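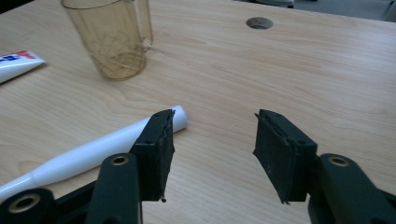
図1 明るい色の木の天板。木目はほぼ横向き

家具と木の扱い 第2回 配布ノート「机の天板を読む」
2023年7月27日

前回は椅子の話で時間を使いきってしまったので、今日はやっと机です。私は天板の話になると止まらなくなるので、先にノートを配っておきますね。聞き逃したところはあとで読んでください。

1 まず木目の向き
図1の天板は、淡いブロンド色の木目がだいたい横に流れています。写真だけで樹種を当てたくなる気持ちはわかりますが、今日はやめておきましょう。明るい色の木はメープル、バーチ、アッシュといくらでもあるし、着色や塗装でも印象はずいぶん変わります。私も昔、自信満々に「バーチですね」と言って、裏の刻印を見たら全然違ったことがありました(あれは恥ずかしかった!)。
木目の向きを最初に見るのは、拭くのも磨くのもこの向きに沿ってやるからです。直角に磨いた傷は、斜めから光を当てるとびっくりするほど目立ちます。

2 仕上げを確かめる
木の机の表面は、おおまかにオイル、ワックス、ウレタンなどの塗膜に分けて考えます。目立たない端に水を一滴だけ置いて、2分待ってみてください。すっと色が濃くなるなら、オイル仕上げか無塗装に近い状態を疑います。丸い玉のままなら、塗膜があるか、ワックスがまだ効いているか。ワックスは古くなると弾かなくなるので、この一滴だけで決めつけないこと。水は終わったらすぐ拭き取ります。

3 普段の手入れ
固く絞った布で木目に沿って拭き、そのあと乾いた布でもう一度。これだけです。洗剤を使いたいときは中性のものを薄めて、やはり端で試してから。アルコールは塗装によって白く曇ることがあるので、私は木の机には使いません。
前回Mwajuma Mwakyusaさんから「メラミンスポンジはだめですか」と質問がありました。だめというか、あれは細かい研磨材だと思ってください。汚れと一緒に艶も持っていきます。

4 傷と輪じみ
オイル仕上げの浅い傷なら、400番の紙やすりで木目方向に軽く当てて、粉を払い、オイルを薄く塗り直します。力はいりません、本当に撫でるくらい。突板の机は表の木がとても薄いので、削る前に必ず木口を見てください。表の木目が木口までつながっていれば無垢の可能性が高いです。
白い輪じみは塗膜に湿気が入ったもの、黒いしみは鉄分と木のタンニンが反応したものが多いです。黒いほうは表面を拭いても落ちないので、無理をせず相談してください。
オイルを拭いた布は自然発火することがあります。丸めてごみ箱に入れず、水に浸してから捨てること。ここは赤線を引いておいてください。

5 次回までに
家か職場の机をひとつ選んで、木目の向き、水滴の結果、木口の様子をメモしてきてください。借りている机なら水滴は省いてかまいません。
参考資料はMelati Nairさんの「Lorndale工房 天板の覚え書き」、46ページからです。コピーは教室の後ろの棚に置いてあります。次は引き出しの話をするので、固くて開かない引き出しに困っている人はぜひ写真を持ってきて!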